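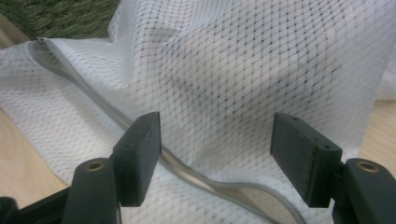
Mesh bag, hand gripper over the zipper binding.

From: Alcides Londoño
To: the gripper list
Date: June 3, 2022
Subject: Re: jaw closes by itself after a missed grasp

Hi all,

Sorry for the slow answer, I wanted to get some bench time in before I opened my mouth on this one. Quoting Teemu's message in full for anyone who joined in the meantime:

> Teemu Räsänen wrote:
>
> Hello list. We have had a strange fault at Trosholm on the hand-held
> gripper. You squeeze the trigger, the fingers come together, you let
> go, and they open as they should. Then a second or so later they
> close again with no one touching the trigger. It has happened 9 times
> now, always with thin fabric, never with cups or boxes or the foam
> blocks. Yesterday it got the side of my colleague's thumb while he
> was freeing some netting from between the pads. No blood, but he
> said a word I will not type here.
>
> We changed the trigger spring and the cable. No difference. Firmware
> is the same as on the unit that behaves. Has anyone seen this? I
> would like to know before I let people use it again.
>
> Teemu

So, first thing, Teemu: yes, seen it, and I'm glad the thumb is OK! Please keep that unit on the shelf a bit longer. Mine did the same trick to me back when we were doing pillowcases, and I wrote it off as me having a twitchy trigger finger (my wife would back that theory). After your message I got less comfortable with that explanation.

I set up with the mesh laundry bag, the white one with the tiny dots in the netting, on the wood next to the green rug. The plan was to come down over the grey binding where the zipper runs and pinch just the tape. I like that bag for this kind of hunting because you get two very different things right next to each other. The binding gives the pads something to bite on, and the netting is next to nothing. If you're a little high or a little off to one side you close on a fold of mesh and the motor hardly knows it's there.

Pinching the binding properly, I couldn't get the fault at all. Pinching mesh only, I got it on the 11th try, and after that it came pretty often. Same story as yours: release, fingers open, short pause, and then they snap shut on their own. It's a really nasty little surprise when you're leaning in to straighten out the fabric.

Then I hooked up the log, and I'm fairly sure I know what's going on. There's a retry in the Sakent driver board code. If the current never gets over the "I'm holding something" level while the jaw is closing, it flags a missed grasp and schedules another close. That's fine when the board sits on a robot arm and a program is in charge. On the hand-held version the trigger release is supposed to clear that flag, and it does, but only if the release comes in after the flag has been set. Let go quickly and the release gets there first, nothing is cleared, and the retry goes ahead and fires. With a cup the current climbs right away so the flag never gets set, and I think that's your "only with fabric" mystery.

I'm less sure about the why-some-units part. Mine came from the Bergeron batch and so did yours, if I remember your July message right. The Hornevum people have the older board and say they can't reproduce it. Could be the retry is switched off there, could be they're just slower on the trigger than we are. If somebody on the list has an older board open on the bench, can you look at what the retry setting reads?

What I did for now: set the retry count to zero in the config and power cycled. Don't skip the power cycle, I did and spent a whole evening chasing a fault I had already turned off. With it at zero I've done 79 closes on plain mesh, quick releases on purpose, and not one extra snap. I don't want to call that fixed. The code still has the hole in it, we're just not walking over it anymore.

Also, and I say this as a repeat offender, power off before you pick cloth out from between the pads. The two brass inserts on the arms are very handy to steady your hand on while you tug at a stuck thread, and that puts your fingertips right where the pads meet. I've stopped doing it. Mostly.

Teemu, could you try the zero setting on your unit and send me the log from one bad close before you change it? I'd like to see if your timing matches mine. I have the patch half written (the release would cancel anything pending, whatever order things come in) but I'd feel a lot better sending it out with a second log next to it.

Cheers,
Alcides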